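Pemo Newsletter
Equipment and Planning
Dec 3, 2022

Arm budget for the Lumville rooms: what to order, what to hold

The request for next year's household handling work is now in its second draft. It covers one additional arm for the Lumville rooms, spare parts for the arms already in use, and a change in how we buy gripper consumables. Groups that share the Lumville schedule should check the lines below against their own plans before the order goes to purchasing.

Arm. The first draft asked for a unit with a longer reach. The second draft drops that. Reach was not the limit in the furniture tasks. The limit was the space taken up by the wrist and everything mounted behind the gripper, which has to pass under racks and between posts along with the jaws. A longer arm with the same wrist would cost more and stop at the same rail. The request now names the standard Hidum arm, with 700 mm of reach, and puts the difference toward end-of-arm parts.

Gripper. We are staying with parallel jaws. Two other types were priced and neither was carried forward. A suction tool does not suit slatted fronts or round pots, and a three-finger hand would need its own controller and a separate service contract. Replacement jaws will be bought in packs of 50 instead of singly. At the present rate of wear one pack should last until May, when the next order window opens.

Cables. Quotes received so far list the cable set as an accessory, and in one case it was left off entirely. Please confirm that any quote you forward includes the full set, with enough slack for the wrist to turn through its range. Cable runs near the wrist are our most common repair. The current method of leaving a free loop works on an open table but needs more care near furniture, where a loop can catch on a knob or a rail. The second draft adds a line for cable guides, which the first draft did not have.

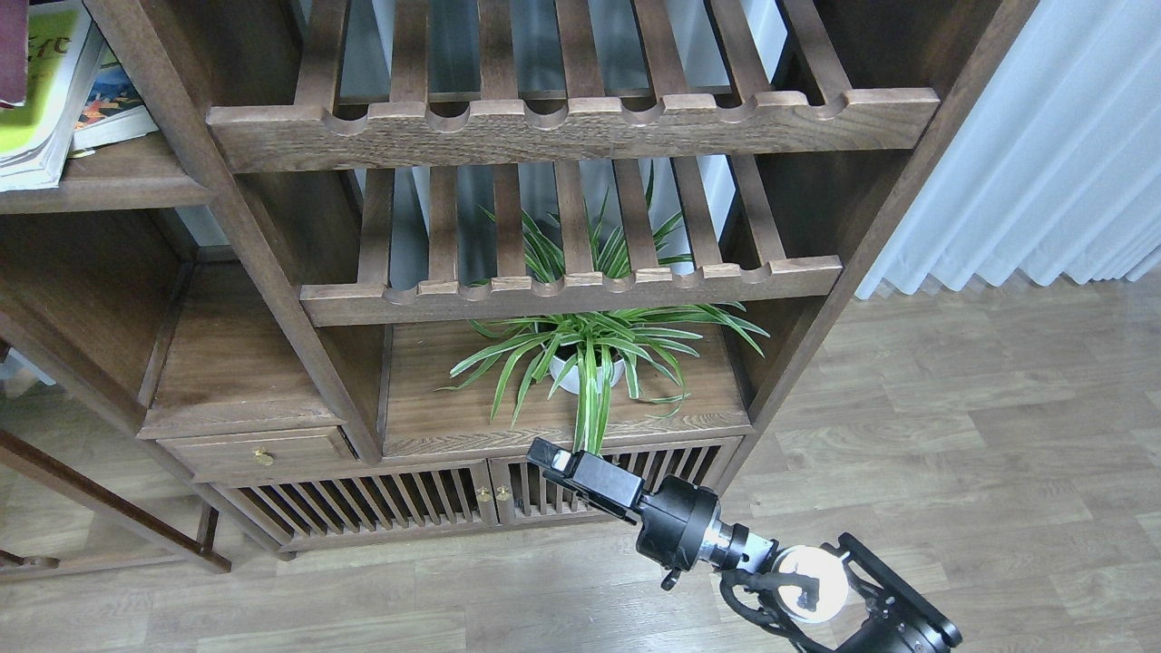 Shelf task with potted spider plant. The gripper approaches the lower shelf from the lower right of the frame.

The shelf task is the one to plan around. It sets the tightest clearance of anything on the list, and the plant adds a second problem. Long leaves hang over the front of the shelf and rise between the slats of the rack overhead, so the pot cannot be treated as a plain cylinder when planning a path. If the arm can be placed and serviced for this task, it will fit the drawer and door tasks with room to spare. Small round knobs are within the range of the jaws we already stock.

Mounting. The arm will go on a bracket base of the same pattern as the existing ones. Purchasing asked whether a rolling base would be a better value, as it could be shared between rooms. The answer for this year is no. A rolling base has to be leveled and recalibrated after each move, and the time lost over a year is greater than the saving. The question can be raised again if a third room is added.

Costs. The figures below are per item, in dollars, before shipping.

Jaw pack, parallel: 645
Cable set with guides: 1536

The price of the arm is not printed here because the Hidum quote is still open. It will be posted on the planning page once it is signed. Shipping is quoted separately and should be entered on its own line. Last year it was folded into the hardware total, and the account had to be corrected after closing.

Service. Pumphrey has offered to extend the existing contract to the new arm on the same terms. The contract covers joints and motor housings. It does not cover jaws, cables or anything attached by the user, including camera mounts. Groups that add their own parts at the wrist should budget for replacing them, and should send the added weight to the planning desk so that it can be checked against the payload limit.

Furniture and props. These come out of the room budget and should not appear on the equipment request. Shelving, books, plants and curtains all count as room items. Live plants need a small yearly amount for replacement, entered under supplies.

Corrections to the second draft should be sent to the planning desk with the line number and the quote attached. Requests for a different gripper type need a task list and a second quote.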